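# Hukuvmont Table Club: what's in this folder

3 comments · 4 shares

Hi! I'm Aleksandra Kwiatkowski and I look after the files for our student robotics club in Follisdale. If you just joined, start with this page (then go bug Severino about your login, he hands those out). We've been working on the Wuneo project since November, and the plan is to teach our arm, Bravo, to set and clear a table by learning from people doing it with hand-held grippers.

## What you get

The set has 3,000 episodes. Each one is a person doing one small table job from start to finish, with video from the head camera and from a camera on each gripper. There are 7 kinds of jobs. Some are super short (move the fork next to the plate) and some take two hands and a bit of patience, mostly the ones with the tray. I like the tray ones best!

Episodes are sorted by job, then by who was holding the grippers. I know the folder names are ugly. I named them at the end of a long evening and now too many scripts depend on them.

## The tray jobs

Head view first, then a gripper view.
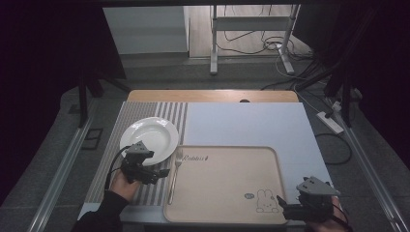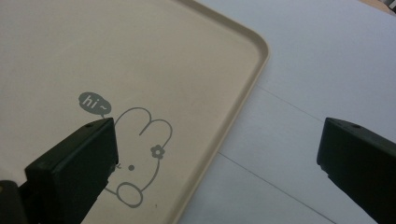 *Photos: Hukuvmont Table Club, Wuneo project*

The rabbit tray has kind of become our mascot. It's beige, though, and the table is pale too, so finding its edge in the video is harder than you'd think. Severino Esteban wrote the edge finder and his first version kept grabbing onto the stripes of the placemat. Version 2 does a lot better. It still gets mixed up sometimes when a gripper finger covers part of the drawing, so please don't use the bunny as your only landmark (I tried, it was a bad weekend).

If you train on just the gripper views, you'll want to watch for moments when one finger is over the tray and the other is past the rim. I tagged those `over_rim` in the notes file.

## Labels

Every episode has a job name, a start, an end, and a yes or no for whether it worked. Two people mark each one. When they disagree we keep both answers and leave it at that, so don't be surprised when you see a yes and a no side by side. The notes column is free text and, um, very free. Some of it is in Spanish, some of it is just "ugh."

## Things that bug me

- Almost everybody in the club is right-handed, and you can tell.
- The plate is shiny. Glare messes with the depth guesses.
- 4 of the early batches have the left and right gripper streams swapped. They're listed in `swapped.txt`, and the loader fixes them if you leave the default on.

## Using it

Class projects, your own experiments, whatever you like, just don't repost the full videos outside the club. Put Hukuvmont Table Club in your slides if you show results. Found a bad label? Add the episode number to `fixme.txt` with your initials and I'll get to it, usually after dinner.

7 people like this · Leave a comment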